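LUDBY (Brinenness Sports Wire) — A regional youth hockey league has suspended an assistant coach for 18 games after a review found that rosters submitted for four matches in January listed players who were not eligible to take part.

The Brunet Junior Hockey League said Mirko Caruso, an assistant with the Ludby 16U team, signed the game sheets in question. The league did not name the players and said none of them will be disciplined.

Under league rules, each roster must be signed by a team official and filed no later than 70 minutes before the opening faceoff. The review compared 617 player registrations with the sheets filed since the start of the season. Two Ludby players had been entered under registration numbers assigned to teammates who were injured at the time. 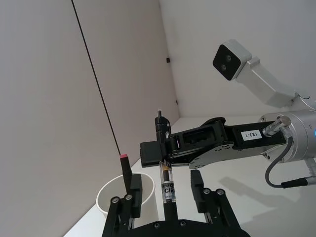

A click-style pen or similar clear tube with a printed label.

The four games have been recorded as forfeits. Ludby drops from second place to sixth in the eight-team division and keeps its place in the playoffs. The club was also fined $813, the fixed amount for a first roster violation.

In a written statement, the club said it accepted the forfeits and would appeal the length of the suspension. It described the entries as clerical errors made after late lineup changes. Caruso did not respond to a request for comment.

The league will move to electronic game sheets next season. The system, supplied by Verkodeo, checks each jersey number against the registration list and rejects a roster that contains an injured or suspended player. Paper sheets will remain in use for exhibition games.

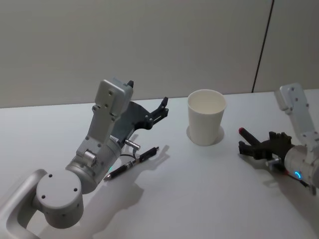 Can Caruso coach while the appeal is pending?
The suspension stays in force during an appeal. He may attend games as a spectator but may not enter the bench area or the locker room.

The appeal must be filed by the end of the month.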